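Treltby arms, wrist camera set-up. Do it all in the simulated room before you touch the bench.

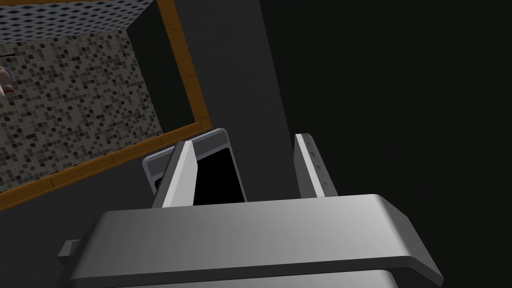

Camera height is set in the Skonstead config file. Raise it in steps of 2 mm and reload each time. Stop when the palm bar runs almost the full width of the bottom edge, with both fingers standing clear above it – the mirror is handy for judging tilt.

Next, open the fingers with nothing between them and save the pose. 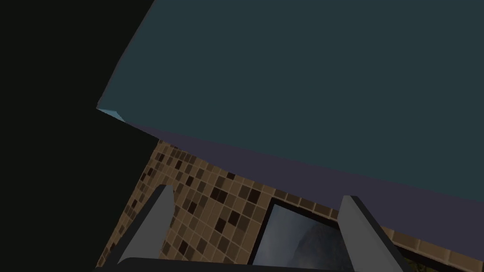

## Check both arms

Load the second arm and switch to the body view. Both grippers should point up. Wait 5 seconds, then log the joint angles.
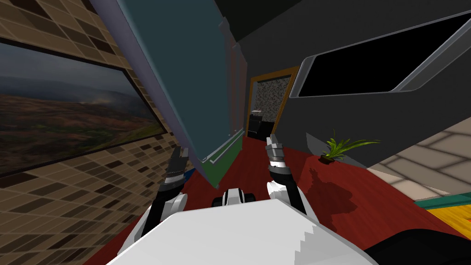 Rácz writes that the joint log drops its first 4 lines unless you restart Cokel after loading the second arm.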